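Section 4: Setting out the table

The Narnari table is square with rounded corners and seats 2 for paperwork.
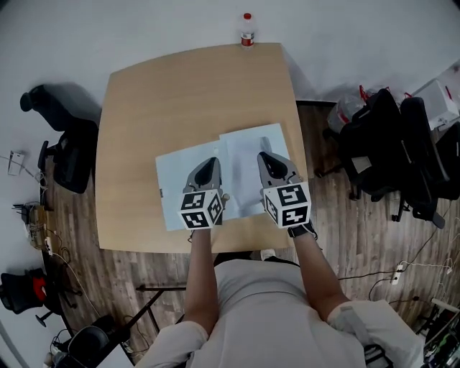
4.1 Placing the table

1. Stand the table so the far edge is close to the wall. Leave a small gap so that the top does not rub the paint.
2. Check that all the feet touch the floor. Turn the foot screws by hand until the top stops rocking.
3. Leave 738 mm clear on each side where an office chair will be used.

Note: On wood-look flooring, stick the felt pads (bag B) under the feet before moving the table.

4.2 Cables

1. Keep power strips on the floor to one side of the table, away from chair wheels.
2. Bundle any spare cable with the ties supplied.

CAUTION: Do not roll a chair over a cable. Unplug the strip before moving it.

4.3 Working with paper

1. Lay sheets near the front edge, where both forearms can rest on the top.
2. Stand bottles at the far edge with the cap closed, well away from the paper.
3. Wipe up spills at once with a dry cloth.

Note: Do not write on a single sheet laid straight on the wood. A ballpoint will mark the finish. Put a few sheets underneath.

Spare foot screws: Vendville parts desk, quote part 921. Closed Tuesday.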